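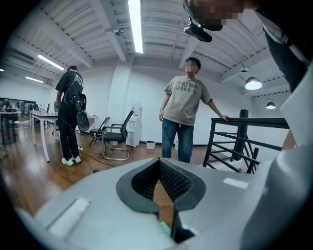
Wetham, 2nd August

Progress on the Ongate tracking software, work package 2. Pose estimation for both hand-held grippers now runs in one process, replacing the separate builds in use since March. The dustpan task set stands at 1090 episodes, of which 18 failed the time alignment check and were excluded from training. Gonzalo Moya has moved the calibration tool to the Rothe repository. Planner work has not started.
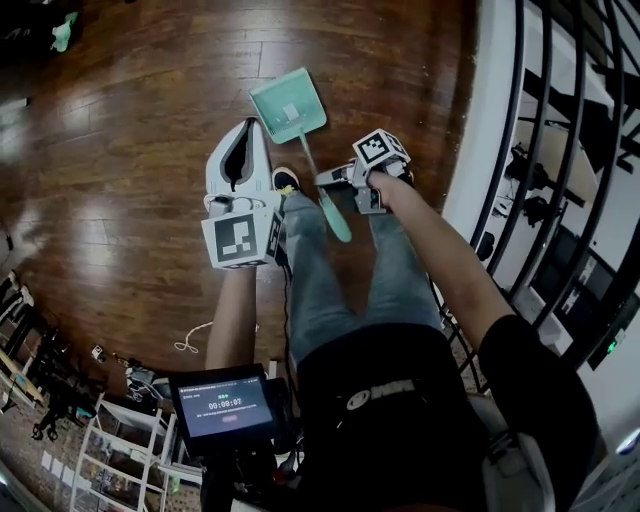
Will the excluded episodes be recovered?
Most should be, once the resampling fix is merged; any that fail again will be dropped.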